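Home Forums Reviews New Posts Search

Filed under: Post-Punk & Art Rock > Reissues

Burnia: is the Uturano remix worth it?
Posted 6/3/26 by Parviz Dehghan

I finally sat down with the new mix of Burnia's second album, the one Uturano put out in April, and I've been through it 6 times now (my poor neighbors). I grew up on a tape of this record that a cousin made for me, so I'm hardly neutral, but the bass is so much clearer! On "Tolero" you can hear the strings buzzing, and the drums don't sound like they're down the hall anymore. Does anybody else love it as much as I do?

tapehead28 wrote:
Glad you're enjoying it, Parviz, but I have to disagree. That murk was half the charm for me. They've pulled the sax way down on side two — and the sax is what made me fall for the band in the first place. I'll be keeping my old copy, crackle and all.

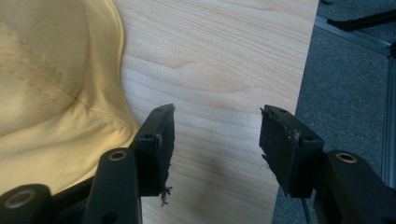 Pale wood and butter yellow, my kind of colors.

slowdub_marie wrote:
I'm somewhere between you two, I guess. Side one is gorgeous, and Đorđević's guitar has real bite now, but I do miss the echo on the vocals. My husband couldn't tell the two mixes apart, bless him, and he sat through both all the way.

Parviz Dehghan wrote:
Fair point on the sax, tapehead. I went back and played "Tolero" and the one after it on the old tape, and yes, it's louder there. I still like the new one better for the rhythm section, though.

tapehead28 wrote:
Well, we'll agree on the rhythm section then. Does the CD have the 2 live tracks, or are those only on the vinyl?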